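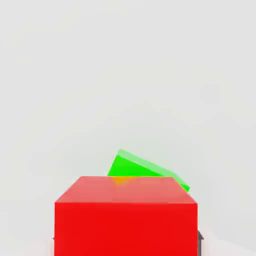 Drawing Basics, Week 4: Value

Okay, so last week we did line, and I know a lot of you went home and drew boxes until your wrists hurt (good!). This week we leave outlines behind and get into value, meaning how light or dark a thing is. I love this unit. It's the one where people's drawings suddenly start to look solid.

First, the vocabulary. Local color is the color you'd name if I asked you quickly. A lemon is yellow, a brick is red. Value is what the light does to that color on each surface. One red box can give you a pale, almost pink top and a strong deep red front, and if you paint both sides the same red straight from the tube it goes flat as a sticker.

Planes next. Every time a surface turns a corner, expect the value to change. On a box the change is sudden. On an egg it's slow and sneaky, and you'll want to blend it to death. Please don't! Put down three clear tones first and only then soften the joins.

Squint. I say it every class and I'll keep saying it. Squinting blurs the small stuff and leaves you the big light and dark shapes, and those are what you draw first.

Materials: a 2B and a 6B pencil, a kneaded eraser, and the gray Lukitz pad if you bought one (any cheap paper is fine too). Skip the blending stumps for now. The campus store in Jedavton Hall usually has everything, but it gets picked over early in the term.

Homework
Make a value scale with four steps, white paper to your darkest dark. Then draw one plain box from home, a tea box or a shoebox, under a single lamp. Turn off the ceiling light or you'll get two sets of shadows and a headache. Spend 35 minutes on it and stop, even if it's ugly.
Read pages 22 to 31 in the course packet, the part on cast shadows. We'll need it for the still life.

Bring the box drawing to class and we'll pin them all up. In December we go back to the same box in color, so hang on to it.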